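We use cookies to remember your preferences and to see which posts get read. By continuing to browse you accept this. Accept | Settings

Why I finally stopped buying games on launch day

Sunday, November 6, 2022

So I have a confession. I own 506 games across three platforms and I've finished maybe a tenth of them, and that's me being generous with what counts as finished. I found this out because I spent a whole evening putting them in a spreadsheet when I should have been playing one of them (Plallow, which I paid full price for in May and then dropped after the second boss).

Plallow was what did it, really. I'd been following it forever. I watched every trailer, I read the developer diaries, I had opinions about the stamina bar before I'd ever touched the stamina bar. Launch night came, I took the next day off work, and I sat down with snacks and a blanket and a 26 GB patch. By the time it finished I'd eaten the snacks and was ready for bed.

And then the game itself was fine! It was pretty good! But the frame rate fell apart every time it rained, and it rains a LOT in Plallow, and there was a bug where your horse forgot it was your horse. I'd walk up to it and it would trot off like we'd never met. I put up with it for two weekends and then wandered off to something else. All of that has been patched now, people tell me, and it's also half the price.

I don't think the developers were lazy, by the way. I get annoyed when comment sections go there. My friend Liette Kowalchuk used to test games for a living and the stories she has about the last month before release would put you off your dinner. They usually know about the horse. The date just doesn't move.
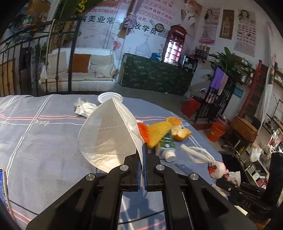 Anyway, my new rule is that I wait six months. Every game, no exceptions, even the ones I'm itching for. I started with Brerkerico, which everybody was raving about over the summer, and wow, was that hard. I had to mute the name on two different apps. My brother called me up just to talk about the ending and I actually hung up on him — sorry, Marc.

What I've noticed so far is how much of the excitement was never about playing. I like the countdown. I like arguing over which class to pick with people who also haven't played it. I like the midnight unlock even though I'm too old for it and I'm useless at work the next day. Once you take that stuff away you're left with the question of whether you want to sit and play this thing on a regular Tuesday after doing the dishes, and for a lot of games my answer is no. I had 11 things on my wishlist when I started and I've deleted most of them.

The other surprise is how good the old stuff is. I went back to Beltik, which I bought in a sale years ago and never installed. It's a tiny puzzle game where you route trains around a mountain, with music that sounds like someone's uncle noodling on an organ. I've put 50 hours into it. It came out ages ago, there's nothing left to patch, and there's a wiki for when you get stuck on the double tunnel level (you will get stuck on the double tunnel level). I love it so much that I've started seeing train routes when I close my eyes.

There are downsides. If you mostly play online, waiting half a year can mean showing up to a party when everyone's putting their coats on. I tried a team shooter that way and it took ages to find a match, and when I did I got flattened by people who'd memorized every doorway. So if your friends are all jumping in together on day one, go with them, have fun, ignore me. I'd probably do the same.

Pre-orders, though, I'm done with. The bonus is always a hat. I have so many hats! I have a golden helmet in a game I've never got past the tutorial of.

I also turned off the sale emails, and that has helped more than I expected. The only one I kept is from the used game store near me, because they just send a list with no pictures and half the titles spelled wrong, and I find it charming. I picked up two old racing games there last week for less than a sandwich.

Next up is finishing Brerkerico, then maybe I'll give Plallow another go and see if the horse remembers me. I'll post about it when I do.

Comments

Darcy Beaudoin
The horse thing got me too. I ended up walking across the entire second map. I still bought the expansion on day one, so I've learned nothing.

Dhillon
Double tunnel level: send the red train the long way first. Took me a week.

Liette Kowalchuk
We ALWAYS know about the horse.

pixelmoth
Do you have the spreadsheet as a template? Kind of scared to count mine, but I'd like to try.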